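Dondico open day — pre-opening safety checklist, Otska demonstration room
Date of check: 19/11/2019
Checked by: Serpil Başaran
Status: open to visitors with two items to follow up

1. Entry and floor
1.1 Visitor route marked with yellow tape. OK.
1.2 Cables off the walkway. OK. One extension lead moved behind the Fasix cabinet.
1.3 Rear exit clear and unlocked. OK.
1.4 Group size posted at the door, maximum 20. OK. Sign was too low, put back up at eye level.

2. Arm and controller
2.1 Emergency stop at the operator's seat. Tested twice, OK.
2.2 Second emergency stop at the visitor rail. OK, but the label is peeling. Follow up.
2.3 Speed limit set to 200 mm/s for all demonstrations. OK. Please do not raise it for the afternoon groups, even if they ask.
2.4 Mounting bolts checked against the Leitão sheet. OK.
2.5 Operator stays seated while the arm has power. Discussed with both operators.

3. Gripper and counter
3.1 Fingers open fully and nothing caught between them. OK.
3.2 Textured faces on the fingers, no tears or lifting edges. OK.
3.3 Items set out for picking: bottle, lime, toy bread slice, marker. OK. Marker is capped — keep it that way, the counter is hard to clean.
3.4 No glass or knives on the counter. OK.
3.5 Wooden tray back against the wall. OK. Watch the white part at its front when the right finger comes in low.
3.6 Counter wiped. Two small white specks still on it, wipe again before the first group.

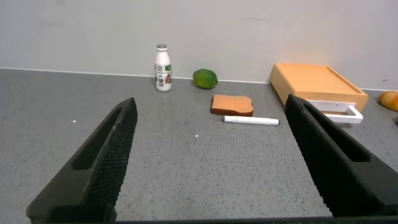
4. Visitors
4.1 Safety talk given before the arm is powered. Script is 7 minutes, OK.
4.2 Children stay behind the rail with an adult. Add this to the talk. Follow up.
4.3 Visitors may hand items to the operator but do not reach over the counter themselves.
4.4 Bookings stand at 93 for the day. Late arrivals wait in the hall for the next group.

5. Close of day
5.1 Arm parked, power off, key returned to the front office.
5.2 Food items binned or taken home.
5.3 Next full inspection due in January.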